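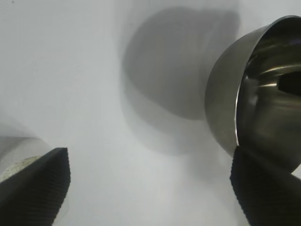 Print this page | E-mail to a friend

Sourdough starter gone flat since we moved house

Posted by Smaranda Pascu, Mon 23 January

Hello all, hoping one of you can talk me down before I bin the lot. I've kept the same rye starter going for 9 years (it came from my aunt, who had it from a neighbour) and it has never given me a day's trouble. We moved to a new flat just after New Year and now it's doing next to nothing. I feed it in the morning, a few bubbles turn up by teatime, and then it just sits there smelling of nail varnish remover.

Same flour, same jar, same spoon even! The kitchen here is colder than the old one and the water is very hard, you should see the kettle. I feed it equal weights of flour and water and keep back a couple of tablespoons each time. Is it dying? Can I save it, or should I start again? My sister-in-law says to put honey in but she says that about everything.

Uldis Strazds replied:

It isn't dying, don't bin it! That nail varnish smell is a hungry starter, mine does it whenever I go away for a week. I'd do two things. First, get it somewhere warmer. I stand mine on top of the fridge, towards the back, and if it's really bitter out I put it in the oven with only the light on (stick a note on the oven door, I once preheated mine to 200 and had to beg a bit back off a friend).

Second, give it a lot more to eat. Take one spoonful of the old stuff, put it in a clean jar with four spoonfuls of rye and enough water to make a thick paste, and chuck the rest or make crackers with it. Do that morning and night for four or five days. It may look worse on day two, mine always does, just keep going.

I wouldn't fret about hard water. Ours is like liquid chalk and the bread comes out fine. If your tap water smells of chlorine, leave a jug of it out overnight.

Oh, and put an elastic band round the jar at the level you start from. I thought mine was doing nothing for weeks when it was rising and dropping again while I was at work.

Dorin Tudose replied:

Just buy the dried yeast, life's too short. I use the Mikkelsen sachets and have done for years.

Kibet Nyaga replied:

Agree with nearly all of what Uldis said, though I'd leave the oven light alone. In some ovens it gets far too warm in there with the door shut and you can cook the poor thing. A picnic cool bag with a hot water bottle in the bottom does me nicely, and I swap the water when I get in from work.

Skip the honey. And dry a little of it once it's lively again, spread thin on baking paper and crumbled into an envelope, so you've got a spare if the worst happens. How long had it been in the fridge during the move, by the way? Mine took nearly a week to wake up after ours.

Recent in Bread and Baking
Can I freeze dough after the first rise?
Crust goes soft as soon as it cools
Zallia bread maker paddle stuck in the loaf
Rye flour, light or dark?
How do you get dried dough off a worktop?

Contact us | Copyright Fanbridge | Back to top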